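The handheld kit from Haltitz

Most small shops that want to teach a robot arm a new task still do it the slow way, by steering the arm through the motion over and over. Haltitz, a small company based in Sindton, sells a different route. Its Kiter kit is a gripper you hold in your hand, with a wide-angle camera on top. You do the job yourself, the camera records it, and the files go off to train the arm.

We borrowed one in August. The kit comes in a hard case with two sets of finger pads, a charger and a printed guide. Setup took 40 minutes, most of it spent on calibration – the guide skips a step, and we had to call support. Nurhan Erdem, who runs training for the company, talked us through it and said a corrected guide is coming.

After that it was easy work. The grip is comfortable for an hour or so, then the wrist starts to complain. Haltitz suggests 500 recordings for a simple pick-and-place job, and we'd plan on several sessions to get there.

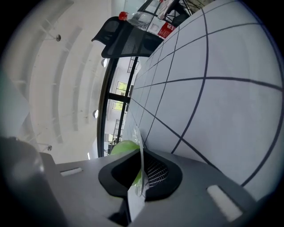
Thin, light items are where the wide lens earns its keep, as you get the gripper and a good part of the room in one view. The price is heavy bending toward the edges, and the Ciobanu software that comes with the kit can flatten it if your training setup needs that. Ours didn't. Battery life was fine, but the charging port is on the underside and hard to reach.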